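Little Whiteboards: A Gallery from the Prisenport Desk

Welcome back to the gallery, and a special hello to the folks who found us through the spring newsletter! This round is all about the small whiteboard, the kind you prop up on a desk or a counter and scribble on and wipe and scribble on again until the felt on the eraser gives up. I have had one within arm's reach for most of my working life, and I still think it beats any app for a grocery list or a half-baked idea that you don't want to keep past supper.

Savvas Tzanetos and I started collecting whiteboard pictures back in March, when we were supposed to be putting together a page on bulletin boards (that one is still coming, I promise). We kept drifting over to the shelf with the markers instead. By the time we had 400 pictures in the folder it seemed silly to pretend we were doing anything else, so the corkboards will have to wait their turn. 

The first one is a close look, with red marker on a pale gray-white face, one of the marks a nice loopy thing like an S or an 8, and a wire stand behind it. I'm very fond of a plain wire stand. It folds away in a drawer, it doesn't hog the counter, and you can set a cookbook on it when the board is off duty. 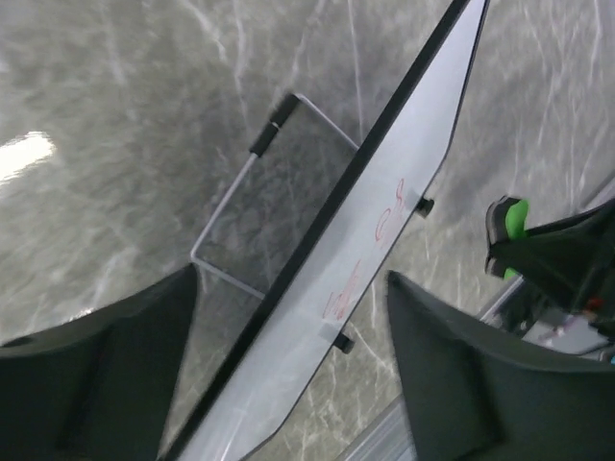 Does red marker come off as easily as black?
It depends on how long you leave it. Red tends to hang on a little harder, and old red can leave a pink shadow behind, so wipe it the same evening if you can. For a stubborn patch, go over the old mark with a fresh coat of the same marker, wipe it off right away, and follow up with a damp cloth.

While I'm on the subject of cleaning, Savvas swears by a square cut from an old cotton T-shirt, and he keeps a pile of them in a coffee can next to his desk. I use a regular felt eraser for the quick wipes and then a cloth once a week -- or whenever I remember, which is less often than that. Please don't use anything scratchy, no matter how grim the board looks. Once the surface is scuffed the ink settles into it, and you'll be looking at last year's shopping list for good.

We had a long and very pleasant argument over the next picture. Savvas likes a board standing up, where you can see it from across the room, and I like mine flat on the table, where my wrist can rest and my handwriting has half a chance. You can guess which of us picked this one!

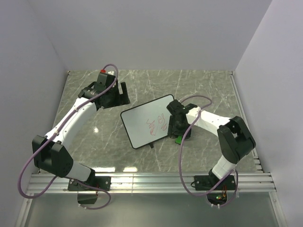
Lying flat and at a slant, with red squiggles and loops on the white. Gray marble-patterned tabletop.

If you have a favorite board of your own, send it along to the Prisenport desk and tell us what you write on it. Messy ones are very welcome.

-- Evdokia Xenos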